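Guvolano open day – demo apartment walk-through, July
Checklist no. 353, visitor safety, filled in by me on my phone

1. Visitor line at least 4 feet back from the bed area – OK. I'd still like brighter tape!
2. Group size and sign-in – OK, 117 on the sheet by lunch.
3. E-stop within reach of the host – OK, pressed it myself before doors opened.
4. Bedroom chores demo, arm and pillow – OK, see comments.

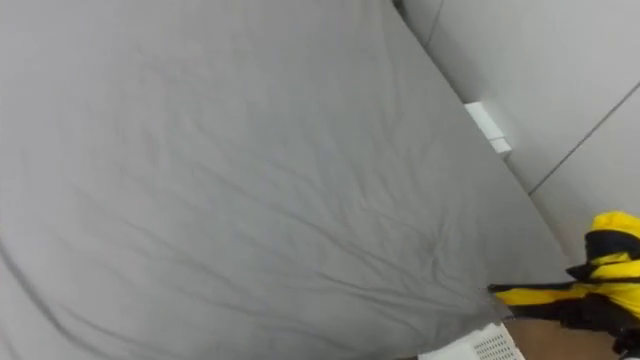
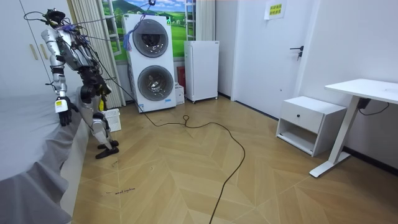

5. Cables on the floor – FIX. The long black one needs a cover before the afternoon groups come through.
6. Fire extinguisher – tag check still to do, I ran out of time.
7. Handouts – OK, 200 printed, and the Tullwood ones are in the wrong box again.

Comments: kids loved item 4 and kept creeping over the line (so did a few parents). Maybe a rope next time?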